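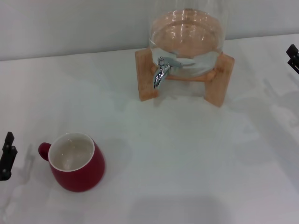
Reading Sports Numbers, Session 2
The hot hand, the clutch player and the load question
Handout prepared by Saimi Lahtinen

Bring this to the seminar with your own notes in the margins. The reading by Jia is in the course folder. Read her methods section before you read her abstract, please.

1. What we are arguing about

Basketball people believe three things very firmly. A shooter who has made a few in a row is more likely to make the next one. Certain players get better when the game is close and late. And resting a healthy star during the regular season protects him for the playoffs. All three may be true to some degree. My complaint is with how little it takes to convince most of us.

Start with the hot hand. For years the textbook answer was that it was an illusion: fans saw streaks in what was mostly chance. Then people went back and found that the usual way of measuring it was tilted against finding a streak at all. If you take a short run of coin flips and look only at the flips that follow a head, the average share of heads, worked out run by run, comes out below one half. Try it with three flips on paper. List all eight sequences, throw out the two with no head in the first two places, and average the rest. You should get 5/12. If you got 1/2, you pooled the flips together, and we'll talk about why that is a different question.

So the debunking was itself partly debunked. Some commentators now say the hot hand is "proven." It isn't, or at any rate the size of it isn't. A correction to a bad estimate leaves you with a better estimate and a wide range around it.

2. Clutch

The broadcast definition is the last five minutes with the score within five points. Ask who picked five and five. Move either number a little and the list of heroes changes, which should bother you.

Suppose a player is 36 for 58 in those minutes over a season. That is 62 percent, and it will be on a graphic. With 58 tries, a true 50 percent shooter lands that high or higher a few times in a hundred. Now remember that the graphic wasn't made for a player chosen in advance. Somebody sorted the whole league and took the top row. Out of a few hundred players you expect several rows like that from luck alone.

A decent check is to split the seasons. Take the top clutch shooters from year one and look at them in year two. If the skill is real and large, they should stay near the top. Most lists I have seen fall apart at this step, and the people who publish the lists rarely show it.

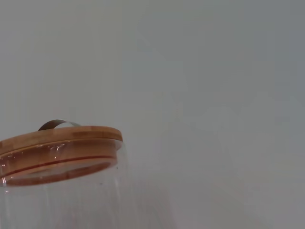 There is also the matter of who gets counted. A player who shrinks late in games stops getting the ball, so his bad minutes never pile up. The ones with long clutch records are the ones coaches already trusted. Comparing them with everyone else tells you something about coaches.

3. Jia on rest days

Lanying Jia's paper uses 1525 player-games from a tracking product called Skillon. She finds that players given scheduled rest missed fewer games to injury afterward. It is careful work, and she says plainly that teams choose whom to rest. Read that paragraph twice. The summary passed around by Cirnent, who sell scheduling software, leaves it out.

Problems to think about:

Older stars get more rest and also get hurt more. Which way does that push the result?

Young bench players almost never get a scheduled rest, and play few minutes. Which way does that one push?

A player listed as "rest" may have a sore knee the team would prefer not to mention. What happens to the comparison if even a tenth of the rest days are like this?

The data stop in December. Injuries later in the season are missing, and the claim everyone wants to make concerns the playoffs.

I don't think the paper shows that rest fails. I don't think it can show that rest works either, and the author gets closer to admitting this than her readers do.

4. Words to watch for

"On pace for": assumes nothing will change, usually said in the second week of a season.

"When he scores 30, they win": teams score more when they win. Check how often they lose when anybody scores 30.

"Since the trade": the start date was picked by someone who had already seen the results.

"Wants it more": ask how this was measured.

5. For next time

Find one claim with a number in it from a game story or a broadcast. Write down what was counted, who chose the cutoff, and what you would need to see to change your mind in either direction. One page. If your claim holds up, say so; I will be suspicious, but I'll read it.

Groups using the Nurmi spreadsheet should check the column for overtime minutes, as last year's version added them twice.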